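# Pukivari 5 motion planner: notes after a month of use

Reviewed 2018-04-12

We took out a one-year license for Pukivari at our Forkthorpe workshop to plan arm moves for taking apart old desktop computers. Before that we used scripts that Bülent Avcı had written by hand, one per case model. They worked, but every new case meant a week of fixing waypoints.

Installation took an afternoon. The package wants its own copy of the collision library and will complain if it finds another one in the path. The manual covers this on page 29, well after the point where you need it.

You load a mesh of the chassis, mark the parts the gripper may touch, and ask for a path. For straight-down approaches the planner is very good. Going in over a CPU socket used to be our slowest move, and it now plans in 238 milliseconds with default settings.

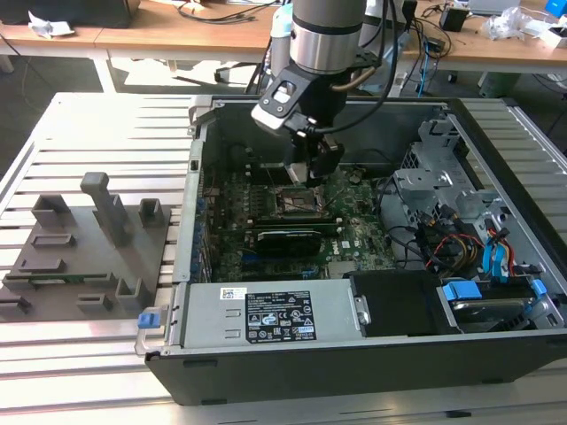

Cables are the weak spot. Pukivari treats everything as a rigid body, so SATA and power leads have to be boxed in as solid blocks. Make the boxes too big and the planner reports no solution. Make them too small and you are trusting luck. We settled on separate boxes for each bundle and raised the sample limit to 500, which slows things down but gives usable paths near the drive cage.

The arm's own cable bundle has the same problem. You can add it to the tool model as a padded cylinder, and you should, but the wrist rotation limits then need to be set by hand in a text file.

The path viewer is clear and quick. Error messages are poor: "goal invalid" can mean a collision, a joint limit or a bad frame name. Support, run out of Ruvurthorpe, answered both of our tickets the next day.

Compared with the Martinelli planner we tried last year, Pukivari is faster and easier to script, and its logs are worse. We plan to renew. If most of your work is around loose wiring, ask for a trial first.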